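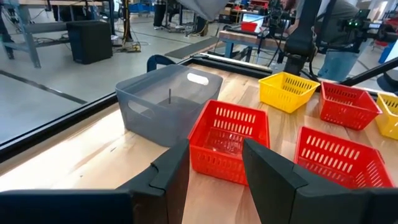
Figura 2. Mesa de trabajo.

4.2. Recuperación de baterías selladas de plomo-ácido

La literatura divulgativa sostiene que una batería sellada descartada recobra buena parte de su capacidad con añadir agua destilada y aplicar una carga lenta. Soylu y Tuncer defienden esa tesis sin distinguir entre sulfatación, pérdida de electrolito y corrosión de la rejilla - tres averías que responden de manera muy distinta al mismo tratamiento. En nuestro protocolo, las unidades se separaban antes de medirlas, y para ello bastaban recipientes corrientes. La clasificación se hizo por tensión en reposo, criterio cómodo pero pobre: una celda sulfatada puede mostrar una tensión aceptable y hundirse en cuanto se conecta la carga.

De las 11 baterías procedentes del almacén de Neltberg, solo dos superaron la prueba de descarga tras la rehidratación. Ko atribuye resultados mejores a su cargador pulsado Hevness, aunque no publica curvas de control y compara baterías de antigüedad desigual. Tampoco convence la cifra de 400 ciclos adicionales que suele repetirse en los foros de aficionados; no hemos localizado ningún ensayo que la respalde, y Dönmez e Işık, que la citan, remiten a una comunicación personal.

Con una muestra tan reducida no cabe descartar que las dos unidades recuperadas estuvieran simplemente descargadas. La resistencia interna, medida antes y después, apenas varió en ellas, lo que apunta en esa dirección.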